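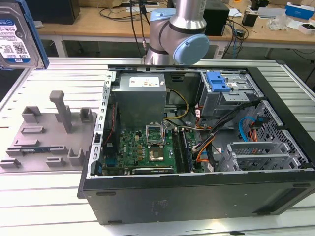 2025-05-24. The Renumness reels are finally playing! We put the first of the baked tapes on the Drarkik tonight and it ran end to end with no squeal and no sticking, and there was a man's voice clear as anything talking about cutting ice on the lake. I'm writing this up while it's fresh. One handling rule to carry over from the PC work: open things flat. A desktop tower on its side with the panel off, interior facing up, gives you the whole Dell motherboard at a glance, RAM and open CPU socket included, and you can lean in from any direction. I want the deck laid the same way next time the head block comes up for cleaning. Working on it upright last month I dropped a spring down behind the capstan motor and lost an evening.

Baking notes. Held the dehydrator at 50 C for 18 hours, turned the reels over at the halfway point, then let them cool inside with the lid on. Struan MacLeish thinks we could go shorter on the thin stock and he may be right, but I'd like to see a few more through before we fiddle with it. The probe I taped to the inside wall read steadier than the built-in dial, so trust the probe. All of this batch is back-coated stock. The acetate reels do NOT go in. They're on the lower shelf with a red dot on the box, and they stay there until we've talked about them properly.

Splices are the real chore. Nearly every old one let go on the first slow wind, and the adhesive has oozed onto the next layer and picked up oxide. I've been lifting the residue with a dry swab first, then a barely damp one, then leaving it alone for a few minutes before putting on fresh Baek tape. The Baek is lovely stuff to work with. It trims clean and doesn't creep under the blade. Someone used plain office tape on reel B and I said some words.

Azimuth: these were recorded on at least two machines, and you can hear it. Ravinder Caron showed me how to sum to mono and rock the adjuster until the top end opens up, and wow, what a difference. Consonants come out of the mud all at once. Do it on speech with plenty of S sounds if there's a choice. Mark the original screw position in pencil before you touch it!! 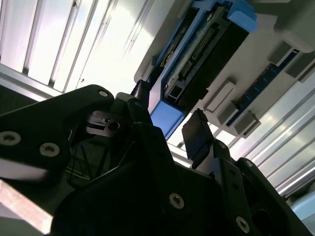
Black plate with round screw heads, close up.

Capture settings in Grerko: flat, no noise reduction, peaks well under the top. Leave the room tone at the head and tail of every file. I know it's dull, but the cleanup later depends on having a stretch of plain hiss to listen to. File names go by box letter, then side. If a reel changes speed partway through (box D does, twice), keep capturing at the faster speed and put the changeover in the log. We can fix the pitch in the file. We can't get back a pass the tape won't survive.

Box count came to 190 with the unlabeled ones included, all on 7-inch reels. More than the donor's list says. Ravinder has the list and is going to pencil in the extras.

Favorite thing so far: on side two of the ice man, a clock strikes behind him and he stops talking, waits politely for it to finish, and picks up in the same sentence. I played it for Struan three times.

To do: leader tape is almost gone, order the white. Demagnetize before the next session. Ask whether the family wants copies by August or if the fall is fine. Reel F smells of vinegar, keep it away from the others. Struan has the good razor blades, get them back.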